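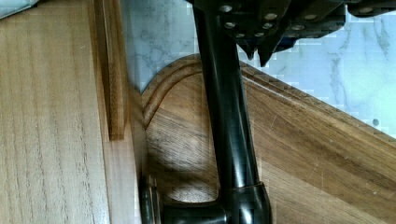 Black pipe and collar by the wood, kitchen counter.

Dedlow House – kitchen meeting, minutes
Oct 5, 2021
Held in the downstairs kitchen, 1754 Tirnelside. Started 10 minutes late, people still eating.

Minutes of last time: read, ok. One fix – "fridge shelf" should say "freezer shelf". Fixed.

1. Left over from last time

Drip under the sink. Wijesinghe Plumbing came out, changed the washer, bill was $42. Paid from the kitchen jar. Receipt is in the folder. Bucket stays under there till next meeting, whoever empties it please put it BACK.

Window catch, still sticks. Carried over again.

Dish soap. We agreed to buy the big refill and then two people each bought a small one. Use up the small ones first, then the refill. Not buying any more before November.

2. The counter

Long item. Took most of the meeting.

Main complaint: no room to chop anything. The board has to go down in whatever gap is left and then something gets pushed to the wall, and whoever comes in next can't find it. Second complaint was crumbs. Third was that people stack things on the toaster oven.

Went through what lives out there now. Toaster oven, toaster, the board, canister with the bamboo lid, glass jar, the black crock with the utensils, wood organizer. General feeling that most of it is used and nobody wants it in a cupboard. Argument about the canister, whether it could go up high. Two for, rest against. It stays.

Pot with the black lid to be put away after use. It does not live by the toaster. There is a shelf for it, bottom left, behind the colander.

Suggestion to move the toaster into the pantry and plug it in there. Voted down, pantry outlet is the one for the freezer.

Suggestion to get a second board, smaller, for people who only want to cut a lemon. Liked by most. Drumley Home has them, someone will look at the price before anyone buys. Wood again, not plastic. One vote for plastic, noted as asked.

Agreed:
– middle of counter is kept clear, board goes there when in use
– containers go back against the wall, labels or no labels
– the crock stays at the back, handles up
– crumb trays emptied every 5 days, list on the fridge, initial it

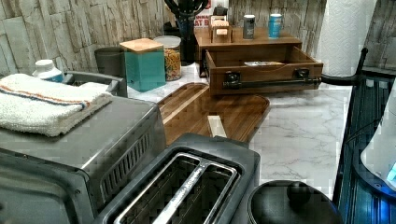

3. Organizer and the drawer

The drawer gets left open. Hip height for some of us, elbow height for others, either way it hurts. Close it. It has a handle.

What goes in drawer: flat stuff. Packets, tea bags, the takeout menus if they must be kept at all. No batteries, no screws, no loose change. There was a sugar packet stuck to the bottom last month and it took a butter knife to get it out.

Handle – somebody thought it was working loose. Tried it at the meeting, seemed solid enough. Check both brackets again before November. Screwdriver is in the hall closet, top shelf, not in the kitchen where it keeps turning up.

Top of the organizer. Cans and the little wooden box can stay up there as long as they aren't in front of each other. Nothing tall. Nothing with a spout, we had the syrup incident and do not want another.

Asked if the organizer could be turned to face the room square on. Others say it's easier to reach at an angle. Left open, try it both ways and report back.

Wood needs oil. The board too, groove especially, it holds juice and then goes grey in there. Mineral oil from Drumley, one bottle does both. Wipe on at night, leave till morning, wipe off. Not olive oil, somebody used olive oil on the old one and it smelled.

4. Towels

Short one. Striped towel goes on top of the toaster oven out of habit. Most of the room does it, admitted freely. Fine when oven is cold and off. Take it OFF before switching on. Some wanted a plain ban, others said it has to hang somewhere and the hook is too far from the sink. Settled on a second hook, stick-on kind, by the sink. If the hook falls down we talk about the ban again.

Towels washed with the cloths, hot, not with anybodys socks.

Cord of the toaster oven – keep it to the wall side, not across the counter under things. Unplug before cleaning behind.

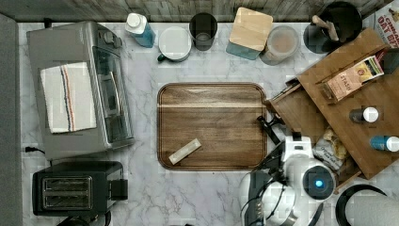
Reading time: 5 min

5. Cereal, tea and shared food

Cereal box to live in the back corner by the organizer. Finish one before opening the next. An empty box is to be flattened and taken out, not put back to look full.

Tea. The Stash goes in the organizer, upper part. Shared, so anyone can have it, but if you take the last bag write it on the list. Question about whether herbal counts as shared. Yes.

Anything left out on the board overnight is fair game or gets thrown out, depending who is up first. This was an objection not a rule but it got a lot of nodding so it's minuted.

Drinking glasses and mugs: not stored on the counter. Rinse, rack, cupboard. The rack holds more than people think if the plates go in the same direction.

Jars – put a date on the lid with tape when you fill them. Tape and pen to go in the drawer (flat stuff, so allowed).

6. Any other business

Bulb over the stove is out. Spare in the hall closet, someone tall.

Dedlow kitchen jar is at $42 short of what we want for the new kettle, same figure as the plumber funnily enough. Put in what you can.

Recycling goes out the night before, not the morning of.

Request to paint the back wall. No, it's stone look panels, leave it.

Next meeting: November, same kitchen, date to go on the fridge. Bring own mug.

Meeting closed. Wiped down the counter after, drawer shut.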